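Chapter 7
Texture and Density in Small-Ensemble Arranging

The previous chapter treated harmony as a vertical matter: which notes sound together, and in what inversion. A listener also hears how much is sounding. Two recordings may share a key, a tempo and a chord progression and still differ sharply in weight. The term for this property is density, and it can be measured in at least two ways: by the number of parts active at a given moment, and by the number of attacks per bar.

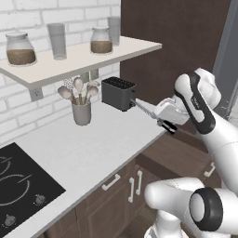

Density is independent of loudness. A single distorted guitar can be louder than a full band with organ, yet it remains one part. Arrangers usually plan density by assigning parts to families and deciding how the families are ordered in time. The simplest plan is strict alternation, in which two kinds of sound take turns, much as jar and glass take turns along the kitchen shelf. Strict alternation is easy to follow and is common in verses. Its weakness is that the ear learns the pattern quickly, and most writers break it before the second chorus.

The main example in this chapter is "Vundaven," recorded by the quartet Skutura with Adaeze Idahosa on vocals and Temitope Oyewole on electric organ. The song is in D minor and runs for 39 bars before its first full stop. Guitar and organ alternate in two-bar units through the opening verse. At bar 30 the organ holds its chord while the guitar enters, and for the first time both families sound together. The drum part does not change. The increase in weight comes entirely from the overlap.

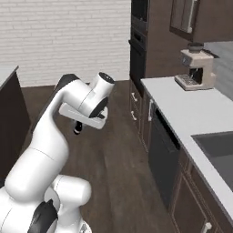

Laurinda Prata's arrangement of the same song for voice and strings handles bar 30 differently. She keeps the number of parts constant and doubles the attacks, moving the viola from half notes to quarter notes. The score of each version is given in Appendix B, with Prata's bowings.

7.1 Terms used in this chapter

Part: a line assigned to one player or one voice.
Family: a group of parts with similar attack and decay.
Overlap: a passage in which two families that have previously alternated sound together.
Attack rate: the number of new notes per bar, counted across all parts.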